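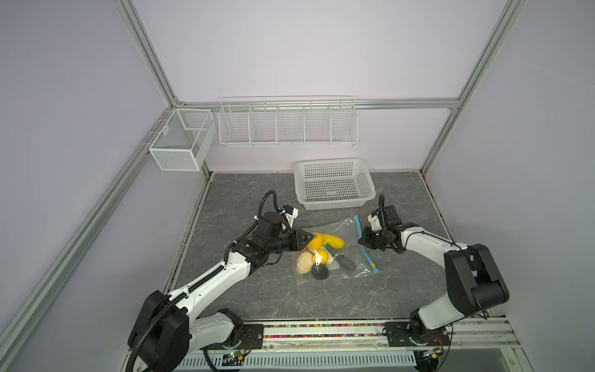
模型の袋詰め。ジッパーを閉じた状態。

Orstead助成担当 御中
Zoneo食育キット 中間報告(9月分)
記入:Kanchan Joshi

取り急ぎ9月分です。体裁は後で直します、まず数字から。

目標500袋、9月末で403袋完了。前回の報告で遅れていると書いた分はほぼ取り戻しました。残りは10月前半の予定。ただし芋類の模型の納品待ちがあり、ここがずれると後半にずれ込みます。Malodentに催促済み、返事はまだ。

手順は前回と同じ。白い穴あきかごに野菜と果物の模型を入れて台に置く、手前にジッパー袋、かごから袋へ移す、閉じる。終わったらかごは空で台に残し、次の組を入れる。袋に入れる組み合わせは学校の学年別リストによる(別紙2、版が古いままです、差し替えます)。

返品が23袋。内訳はまだ全部見れていません。見た範囲ではジッパーの端が閉じきっていないものが多く、次が中身の取り違え。取り違えはレモンと小さいオレンジ色の柑橘、これは毎回出る。色が近いものを同じかごに入れるのが良くないのかもしれない。リストの側で分けられないか検討中です。

大きさの問題もまだあり。長いもの、なす型とかズッキーニ型を後から入れると口のところでつかえる。先に長いもの、次に丸いもの、の順に変えて少し楽になりました。かごの中では長いものが上に来るように置いておくと、順番どおりに取れる。

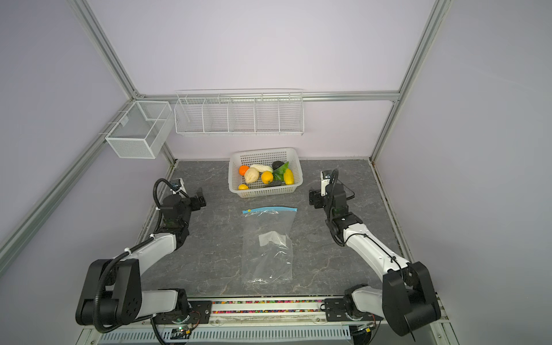 Saskia Donnellyからは、品数を減らしてでも組み合わせを固定してほしい、との意見。学校側で袋を開けて授業に使い、また詰めて返すので、リストと中身が毎回違うと先生が確認に時間を取られるそうです。色の濃いもの(アボカド、なす)は低学年だと見分けがつかず、名前当ての時間が延びてしまうとも。

もっともな話なので、次期分から組み合わせを4種類に絞る案を作っています。品数は今のままで行けるはず。リスト案は来月の報告に添付しまう。

かごについて。Niskanenから購入、穴あき、角丸のもの。今のところ割れ、変形なし。底も穴が開いているので洗ったあとの水切れがよく、これは選んで正解でした。難点は縁が厚めで、隅に寄った小さい模型が取り出しにくいこと。特にレモン。隅に入れないよう置き方をそろえてください、と作業メモに追記しました。
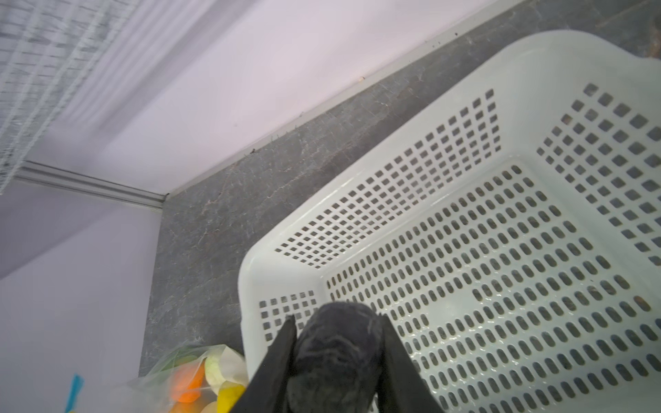 追加のかごの購入は見送り。予備費に戻します。今あるもので回っているし、置き場所もない。奥の壁のワイヤー棚は仕切りごとに学年別の模型を置くつもりで付けたのに、まだ使えていません。ラベルが先、と言ったまま止まっている件です。10月中にやります。左側の小さいメッシュのかごも同様。用途未定、たぶんラベルとペン。

洗浄。返却された模型は中性洗剤で洗って乾燥、そのあと袋詰めに回す。乾燥が足りないと袋の内側が曇るので、一晩置くことに決めました。Poppy Yeomanの学校から曇りの指摘があった件は、これで対応済みとします。

袋の閉じ方。ここが返品の主な原因なので少し詳しく。青いジッパーに黄色いスライダーの付いた袋に統一しています。口の両端を持って張った状態にしてから閉める。片側だけ持つと途中でたるんで、端に隙間が残る。手順書の第3項をこの書き方に変更しました。 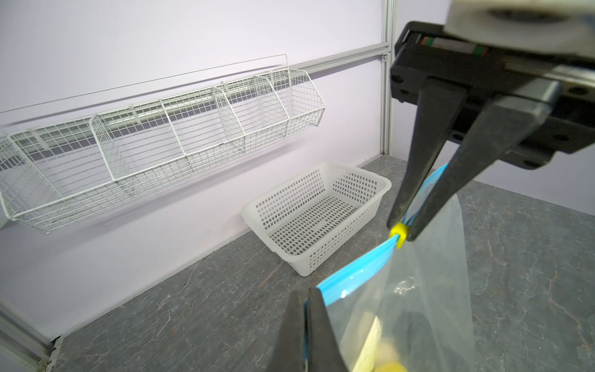
変更後の90袋を抜き出して点検、端の開きはなし。ただ全部同じ学年向けの組だったので、大きい模型の多い組でもう一度見る必要あり。中身が多いと口が膨らんで張りにくい。10月の点検はそちらを優先します。

予算。袋代が予定より少し上。開きかけの袋を取り替えた分です。模型代は予定内。輸送費は請求待ちで、今回の表では空欄のままです。すみません。

お願いが一つ。学校への配布開始を、残りの袋がそろうのを待たず、できた分から始めてもよいでしょうか。Solange Lefèvreの担当校は早めの受け取りを希望。ご了承いただければ午前便で順次出します。

10月の予定
残りの袋詰め
返品分の原因の分類
棚のラベル
組み合わせ4種類の案
別紙2の差し替え

領収書の写しはUlla Laitinen宛に別便で送付済みです。届いていなければご連絡くださ い。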